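Durncombe Workshop, Nikerville
Two-Arm Bench Group - minutes of the April meeting

Meeting opened at 7:10 p.m. in the back bay. Minutes of the last meeting were accepted with one correction: the arm that slipped was the left, and the minutes had it as the right.

1. State of the build

Both arms are bolted down and run from the same control box. The left base was shimmed and has stayed put. The new cable tensioners are on both arms. One of them still creaks when the wrist is rolled all the way over, and it was agreed to leave it alone until the next strip-down.

Suturing is going better than it did over the winter. The job we set ourselves was interrupted stitches along one short cut, each one tied and trimmed before moving on. With the needle in the left-hand driver and the right jaws open at the unsewn end, there are now three stitches across the left and middle of the cut. The tails are stiff and stick up more than we would like. It was suggested that we trim them closer.

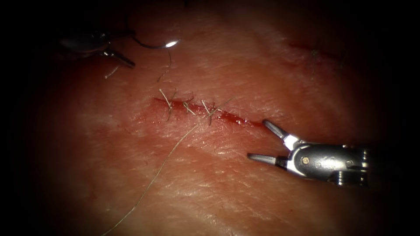

2. Wrist-level view

The close camera was talked over at length. Members who drive from the overhead view alone keep misjudging height, and the close view helps with that. The trouble is glare. Polished jaws throw back a lot of light, and the near shaft takes up much of the bottom of the picture, badly blurred. When both instruments come in over the cut it can be hard to tell which piece of metal is which.

Two ideas were put forward: a diffuser over the lamp, and turning the lamp down and living with a darker view. Agreed to try the diffuser first. A sheet of tracing paper will do to start with.

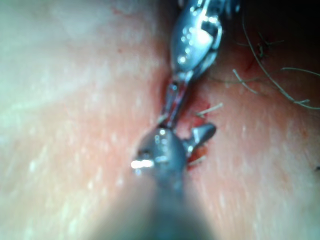
3. Passing thread between the arms

This took up most of the evening. Bringing the tips together level over the cut is fine when both wrists start straight. If one wrist is already bent, the housings get close to touching before the jaws do. We have set a soft limit in the software so the arms slow down near each other, and a few members find it too cautious.

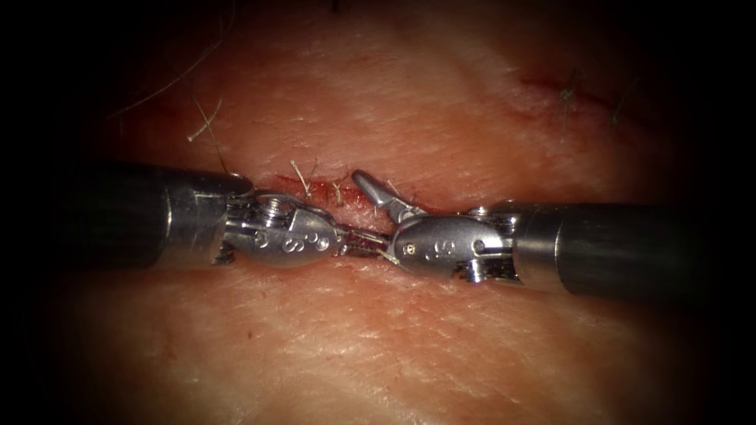
The limit stays as it is for now. Anyone who wants it changed should bring a log of at least 8 passes run at the present setting. Thread caught in the jaws should be let go with the jaws opened by hand control, slowly, and the arm should not be pulled back against it. The house rule on the stop button was read out again - one person drives, one person sits by the button.

4. Money and parts

The group has $1320 left for the year. The Adico quote for a matched pair of wrist bearings came in at $100 plus shipping and was approved. A complete second-hand arm is for sale in Toledo at $3000. It was agreed that we can't afford it and don't have the bench space.

5. Thread and stitches

The pale blue-green thread shows up well enough in the close view near the top, less so by the jaws. Some members would like to try a darker one. Loose ends should be picked up between stitches so the jaws don't grab the wrong strand.
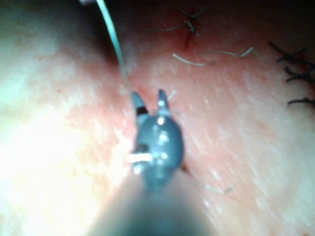

Page last changed: April, 9:45 p.m.

6. To do before next time

Fit the tracing paper to the lamp and try it from both cameras.
Order the bearings.
Finish the open end of the cut.
Label the spare cables. This has been carried over from last time.

7. Any other business

The bay door is sticking again and needs to be lifted as it is pushed. Please don't stand cups on the control box.

Meeting closed at 8:50 p.m. Next meeting in the same bay at the usual time.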